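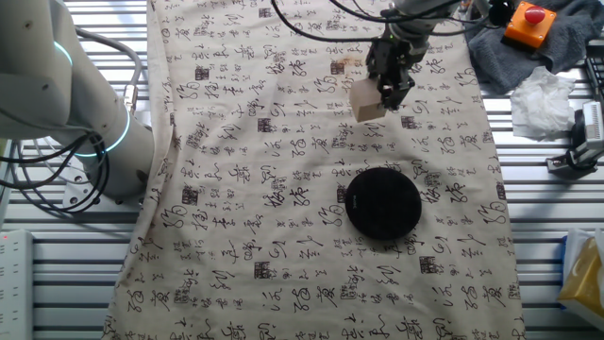
Dinesh Pramanik wrote in after the February newsletter to ask whether it's really all right to start learning brush lettering at his age with a two-dollar brush from the drugstore, and my answer, Dinesh, is yes, a thousand times yes, please do!

I held my first proper brush at a kitchen table in Flaterside, well past fifty, and I made the same single stroke for most of a winter. My teacher then was Randi Midtbø, who had a lovely way of looking at a page of bad strokes for a long time and then pointing at one of them with her little finger. She wouldn't say a word about the others. I still have that page somewhere, I think in the drawer with the tablecloths.

So, for Dinesh and for the several of you who asked something similar in the hallway: our beginner evenings start up again next month in the upstairs room at Lotlow, at 7 p.m., and they run for 4 weeks. Bring an old shirt and a stack of newspaper (the plain kind, the glossy inserts won't take the ink at all). We have ink and grinding stones to share, and Ottar Engström has left us about 400 sheets of practice paper from his own supply, so please don't be shy about using it up. I know how people are with nice paper. They save it and save it, and then it goes yellow in the closet.

The first evening is all about holding the brush upright and breathing, which sounds silly until you've tried it. After that we move on to dots and short strokes, and by the last session most folks have a character or two they'd be willing to hang on the fridge. Sverre Moen will be helping the left-handers again, and he has promised to be on time.

The fee is the same as last fall, and tea is included. If the stairs are a trouble, let me know ahead of time and we'll move down to the small room by the kitchen. It's a bit snug in there but the light is better anyway, and you'll be closer to the cookies.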